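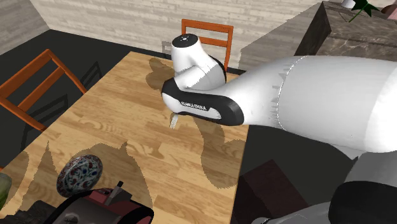
A white robotic arm over a wooden dining table (render)

Speaker notes, Wurley Writers' Night, 7/21/25

Hello everyone, and thank you so much for coming out on a Monday in this weather. I'm Csenge Vincze, I write spooky stories and I sew most of my own costumes, and yes, you're welcome to touch the cape afterwards (gently, please, the collar is only pinned!).

Start with the Moulin story. I began that novel in April as a tiny thing, 1,000 words for a friend's birthday, and it kept growing until I had 43 chapters and a very patient family. Pause for a sip of water.

Then read from chapter eight, the lighthouse bit. Go slower than feels natural.

Talk about dressing as Grustirell, my favourite character, and how wearing her coat round the house helped me find her voice, colourful language and all.

Thank the Clemon bookshop. Questions, then signing at the side table.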